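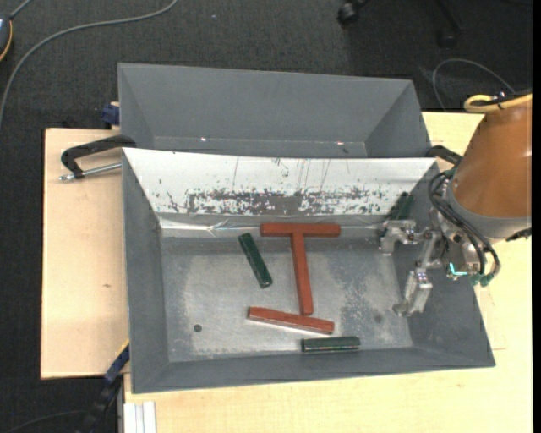

How do I stop my storage bins sliding around on a workbench?
Posted by fastum, 2023-01-04

I finally have a real bench in the garage and I love it! Trouble is, I sort small parts in open bins and they creep every time I reach in. Any fixes that don't mean screwing them down?

brendora70
Shelf liner! The rubbery kind with holes. I cut a piece for each of my 4 bins last May and they haven't budged. Cheap, washes in the sink, and you can still lift the bin off when you need the space - love the stuff.

mfinanga
tape

wullbridge_23
Liner is great, but try a thin strip of wood along the front edge too. Mine is 30 inches long and held on with two clamps, so it comes off in seconds. Heavy stuff goes at the back of the bench. Have fun setting it up, a new bench is the best!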